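Notes for the Wenholm library talk – eating well from a small kitchen

Slide 1. Hello and thank you
Say thank you to Jolán Szekeres for the invitation and for the very kind introduction (she will have been too generous, she always is). Mention that I cooked for 19 years in Lonau, in a kitchen you could cross in three steps, and that I still miss it terribly!

Slide 2. Portions and dishes
Take this one slowly. When I moved my own supper from a big dinner plate to a bowl, I found I ate less and enjoyed it more, and I didn't have to give up my second helping – well, most nights. Ask the room what they eat from at home and let people chat for a minute.

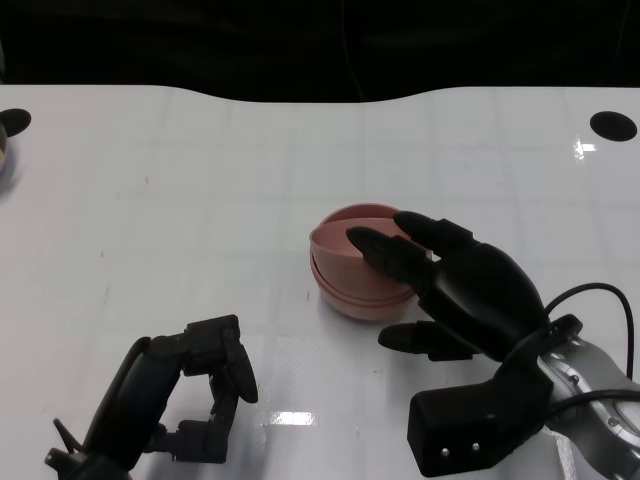
Slide 3. The soup story
Tell them about Ljubica Dimitrov's bean soup, the one with smoked paprika and far too much garlic. It feeds around 6 people, or me for most of a week. Recipe is on the handout, back page. Remember to say the beans go in to soak the night before, as I forgot to mention it last time and had two phone calls.

Slide 4. Questions
Leave plenty of time. If the freezer question comes up, cooled soup goes in flat bags, labeled with the month. Tea is at the back from 3 o'clock.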